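The Upside-Down Life of Wine Glasses

I broke my first good wine glass two days after I bought it. I'd washed it, I'd dried it, I'd admired it (I had just moved to Rolcombe and was feeling very grown up), and then I reached across it for the salt. After that I kept my glasses in the box they came in, behind the flour, and drank out of tumblers for most of a year.

What changed my mind was a rack. My neighbor was clearing out her kitchen one August and left a metal one on my step with a note saying "you need this more than I do." She was right! It was a tree sort of thing, sold by a shop called Fanska that has since closed, and it took up less space than my toaster. I hung my glasses on it that same night and they've lived out in the open ever since.

I've become a bit of a bore on the subject. I like a rack with a proper ring on top, so you can pick up the whole business and carry it to the table when people come over. I like a round base, and I like silver, which goes with everything and forgives a few fingerprints. Put one on dark marble and clear glass looks twice as expensive as it was.

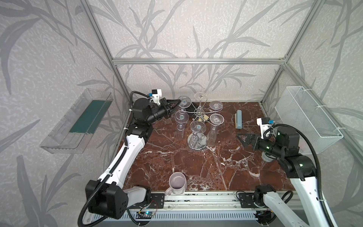 Jesier wrote in to say that hanging is all very well, but a glass should go up bone dry or you'll be polishing drips off the rim forever. I used to wave that kind of advice away. Now I keep a linen towel on the oven door and give each bowl a turn before it goes up, stem last, and I hold it by the bowl while I do it. Twisting a glass by its foot is how I lost number two.

Loading is its own little skill. I go one side, then the other, so the weight stays even, and I slide each foot in slowly until it settles on the arm. Taking them down I do the same thing backward. Guests never do, bless them. They grab the nearest one, and the rack does a little wobble while I pretend to look for the corkscrew.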